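May 27, 2024

Continuing the adhesion series on the mat laminates. Last entry was in March, before the oven was moved, so anything below that refers to "old position" means the oven against the north wall with the door opening toward the sink.

Goal for today: find out why the peel values on the Fliltum foam dropped after the change of primer, and whether the drop comes from the primer, the cure, or the way the strips are cut. Ragnheiður Holst thinks primer. Mogens thinks cutting. I have no opinion yet, but the cutting explanation is cheaper to test, so it goes first.

## Material

- Fliltum closed-cell foam, current roll, outer wraps discarded
- Same foam, remnant of the previous roll (enough for two sets, no more)
- Menon primer, old formula, half a can, lid was not fully seated
- Menon primer, new formula, unopened until this morning
- Textured facing film, the standard one, rolled side marked in pencil

The old primer had a skin on it. Skin removed, remainder stirred and strained. Viscosity cup time was longer than what is written on the can in Brynhildur's handwriting, so solvent has been lost. I used it anyway and marked those strips "OP-s" (s for skin). They should not be averaged with the March strips.

## Cutting

Strips cut along the roll direction with the drag knife, new blade. Second set cut across the roll direction. Third set cut with the old blade that was in the holder when I arrived, which has a visible flat at the tip under the loupe.

The old blade tears the foam on the exit side. The tear does not show from the top but leaves a ragged fringe on the underside, and the fringe lifts the film at the edge when the strip is clamped. That gives the peel front a head start on one side. If the March strips were cut with this blade then part of Mogens' explanation holds. The blade log has no entry for a change between January and now. Kirsten, if you changed it and did not write it down, please write it down.

Width check: strips from the new blade are even along the length. Strips from the old blade taper slightly toward the end of the cut. The taper is in the guide as well as the blade, because it was still there, smaller, after I swapped blades and left the guide alone. Guide squared afterward. The taper is gone.

## Priming and lamination

Primer applied with the wire bar, one pass, flash off in the hood. The instruction sheet from Menon gives a flash time for the old formula only. For the new formula I waited until it no longer marked a gloved finger and then waited again as long. This is not a proper criterion. Ragnheiður Bach is writing to them to ask for a number.

Laminated in the roll press at the usual gap. First two strips went through with the film rolled side down, which is wrong, and were thrown away. Remaining strips rolled side up.

Note on the press: the left bearing is noisy again at low speed. It does not seem to affect the nip, carbon paper impression is even across the width. Grease is on the shelf above the hood, not in the drawer as the sheet says.

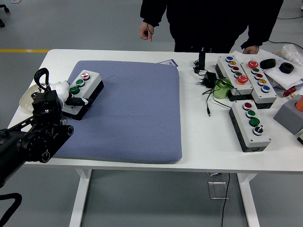
Blue-gray padded mat, textured side up, on the white table.

## Cure

Oven in the new position. Thermocouple taped to the middle shelf, second one taped to the back wall. The back wall reads higher than the middle shelf by 5 degrees once settled, which is more than I remember from the old position, but I can find no written value to compare with. The oven now stands with its vent close to the cabinet, and the cabinet side is warm to the hand. I pulled the oven forward by a hand's width and the difference shrank over the next hour. Left it there.

Strips went in on the wire tray, foam side down. Those nearest the back are marked with a notch.

One interruption. The door was opened partway through the cure to take out a tray for the Irenbridge job. Temperature recovered before the next log point, so the depth of the dip is unknown. The affected strips are all in set two (across roll direction). If set two comes out odd this is the first thing to blame.

## Peel

T-peel on the small tester, load cell last checked in March. Crosshead speed 300 mm/min, first part of the travel ignored. Conditioned overnight is the rule; I pulled one strip from each set early, warm from the tray, to see the failure mode only. Those values are not recorded.

Failure modes, early strips:

| Set | Cut | Primer | Mode |
|---|---|---|---|
| 1 | along, new blade | new | foam tear, full width |
| 2 | across, new blade | new | foam tear, patches of clean film |
| 3 | along, old blade | new | starts clean at one edge, then foam tear |
| 4 | along, new blade | OP-s | foam tear, full width |
| 5 | along, new blade, old roll | new | foam tear, full width |

Foam tear is what we want. It means the bond is stronger than the foam and the number from the tester is a foam number. Set 1 and set 4 look the same to me, and I had Mogens sort the peeled halves without seeing the labels. He could not separate them.

Set 3 behaves as expected from the fringe. Peel starts in the bond line on the ragged side and moves into the foam after some 10 mm. With a short strip, and the March strips were short, much of the trace would sit in that first zone and pull the average down. I think this accounts for most of the drop. It does not account for all of it unless every March strip was cut with the worn blade, and the record does not say.

Set 2 has clean patches. Either the door, or a real direction effect. Needs repeating with the door left shut.

## Things that went wrong

- Ran out of the wide tape for the clamps. Used the narrow tape doubled. One strip slipped and was discarded.
- The label printer at the bench prints the date over the set number if the set number has more than one character. Labels handwritten from set 3 on.
- Wrote "old" on two trays meaning two separate things (old roll, old primer). Caught before the oven. From now on R for roll, P for primer.
- Solvent waste container is near the line. Exchange it before anyone primes again.

## Open

The density of the two rolls has not been compared. Set 5 tears in the foam like set 1, which says nothing about whether the foam itself is weaker. If the new roll is lighter, the conditioned values will be lower with no change in the bond at all, and the primer question becomes moot. Cut plugs from both rolls with the punch, weigh, measure thickness under the dead-weight gauge and not with the calipers. The calipers compress the foam and everybody gets a different answer.

Kirsten asked whether the facing film could have changed. Supplier is the same and the part code is the same. I looked at the cut edge of old and new film under the loupe and saw no difference, but a loupe will not show a change in surface treatment. A dyne pen would. Ours have dried out. Ordered new ones through Kistden — delivery not confirmed.

Humidity in the room was not logged. The meter had a dead battery, now replaced. The new primer may or may not care; the old data sheet has a line on moisture, the new one has none.

## Next

1. Pull conditioned strips, sets 1 to 5, record everything including the first part of the trace.
2. Repeat set 2, oven door taped.
3. Density plugs, both rolls.
4. Dyne test on film when the pens arrive.
5. Rewrite the cutting section of the work sheet: blade inspection before each session, blade change written in the log, guide checked with the small square.

Brynhildur wants a value for the Irenbridge report. I have told her she can have the conditioned average of set 1 with the cut direction and primer stated next to it, and that the March number should stay out of the report until we know which blade cut those strips.

Leftover foam from both rolls is in the flat drawer, marked R-new and R-prev. Please do not use R-prev for packing.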